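How clean does the floor have to be before a run?
Posted Sunday, May 24, 2020

Hye-jin Moon
Hi all! I'm writing the pre-run checklist for our home-tidying arm (basket pickup, mostly) and I'm stuck on floor clutter. Our draft says "clear the workspace" and everybody reads that differently. My corner has a thin white cable lying along the foot of the back wall, past the basket, and I'd been treating it as part of the wall. Is that bad practice? Do you folks write down a minimum distance?

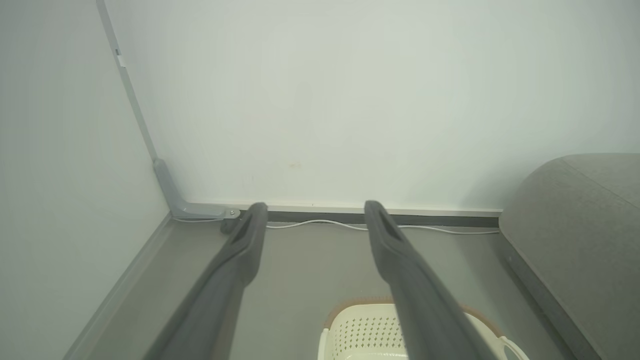

2 replies

Hendrik Vanhove
I'd call that cable an obstacle. We use 200 mm from any loose cable to anywhere the fingers can go, open or closed, and measure it with the fingers OPEN (I got this wrong for months). If you can't reroute it, clip it to the baseboard and write that on the sheet. And please swap "clear the workspace" for actual items: cables, rugs, bag straps, basket handles. Our Dristport checklist got longer but the arguments stopped! Also have one person set up and another one sign.

Gualtiero Donati
just tape it down. we did up to 365 runs last year with stuff on the floor and it was fine mostly. white tape if you care how it looks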